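Search this site Enter keywords Go

Sorting a mixed tool bench into bins

Print this page | E-mail this page

Updated November 8, 2020

This procedure covers a single work table with a small number of bins and a mixed set of hand tools and loose parts. It was written for the shared benches at Skorkside and later adopted at Stiltthorpe with minor changes. It does not cover chemicals, powered tools or anything under test.

1. Set the bins first

Place the bins before touching the tools. Put the largest bin on one side of the table with its lower side toward the working area. Smaller bins go directly behind or beside it, close enough that you can reach all of them without walking. Leave the center of the table open.

If the bins are different colors, assign one category to each color and write the assignments on the bench card. Do not change them partway through a session. 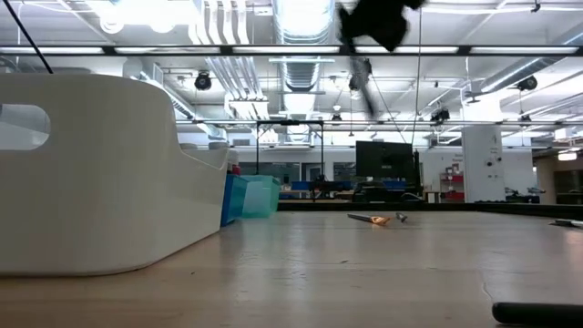
Small metal parts are handled separately from tools. They roll, and they disappear under larger items. Collect them in one pass and put them in the smallest bin. Anything under 64 mm in length counts as a small part for this purpose, whatever its function.

2. Sort by edge, then by size

Work in this order:

Blades and scrapers. Lay them flat, all facing the same way. Scissors are closed before they are binned and go in handles up.

Cylindrical items. Turn each one across the slope of the table, if there is a slope, and stop it with a folded cloth until it is binned.

Flat strips and rules. These go along the long wall of the large bin.

Cloths. Shake out, fold once, and place last. A cloth dropped in early hides whatever falls in after it.

Do not stack items on the rim of a bin. An item left on a rim is treated as unsorted and goes back to the table.

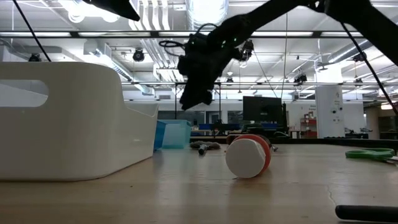
Identical-looking parts with different thread or diameter should be bagged before they go in the bin. The Kustel bags used at Stiltthorpe hold 85 g and close with a fold. Write the stock number on the outside. The numbers in use run from 627 to 2,638, and a bag without one is returned to the parts shelf unopened.

3. Check the surface

When the table is clear, run a dry cloth over it from back to front. Note any crack or raised seam on the bench card with its distance from the nearest corner. Cracks collect filings and will catch a scraper edge. Fill them with Dierckx filler at the January overhaul. Do not tape over them.

4. Close out

Lift each bin by its handle opening and set it down again. If the contents shift heavily to one end, redistribute them. Enter the bench number and the time on the card and leave it under the front corner of the large bin.

Print this page | E-mail this page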